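Boxes, lids and a tabletop

The archive boxes came on Sunday from Belach, flat-packed, forty to a bundle. I have been keeping sample cards in shoeboxes since the move to Nultholm, and the shoeboxes have given up. Each new one has a hinged lid, which matters to me more than the price did. Loose lids get separated from their boxes, and then a label on the lid is worth nothing.

Folding is quick after the first few. The creases are scored deeply enough to fold by hand, and the corners come up square if the long sides are done before the short ones. The lid has an oval hole with a white edge, so one finger is enough to lift it.
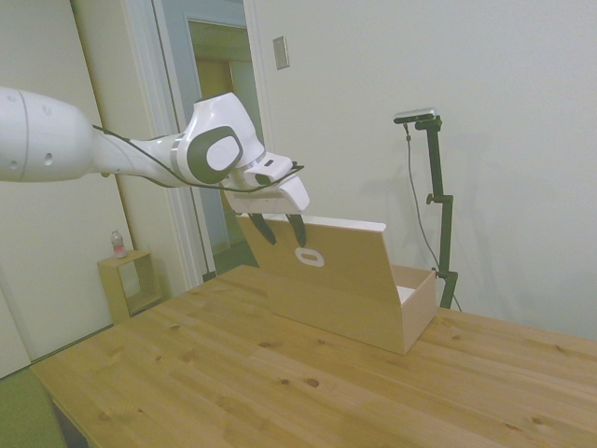

Capacity is the next question. I have 2000 cards to house, and a box takes 490 of them if they are packed upright and not forced. That makes five boxes with the last one nearly empty, which suits me, as the Ammann set is still growing. I would not go above 490. The cards will go in, but the walls start to bow and the lid no longer sits flat along the front.

Labels go on the short end, low down. I tried the lid first and gave that up, because the label can't be read when the lid is open, and open is how I use them.

The other job was the table. It is pine, made up of strips glued edge to edge, and it has had no finish on it since I sanded it in February. Yiğit Baysal, who has the workshop downstairs, told me to oil it before putting anything on it. I didn't.

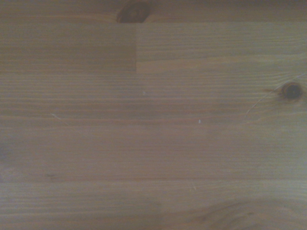 Pine dents under a fingernail and scratches under almost anything else. Cardboard is gentle, but grit caught under cardboard is not, so I now wipe the top before sliding a box across it. For the finish I have a tin of Risonum hard oil, matt. Two thin coats, a day apart, with a light rub down between them. The knots take up less oil than the wood next to them and need wiping off sooner or they stay tacky.

I will leave the long scratch alone. Sanding it out would mean taking the whole surface down again, and it can't be felt through a sheet of paper. 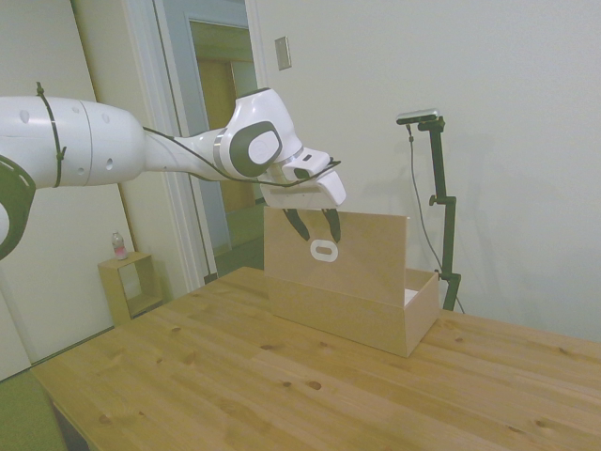

Filed under: Storage, paper

A note on hinges. The fold at the back of the lid is the part most likely to fail. On the old ones from Ammann it went after more than 2000 openings, by my tally sheet, starting as a split at one end. A strip of linen tape along the inside of the fold should delay that. I have taped two of the new boxes and left the other three plain, and will compare them when one gives way.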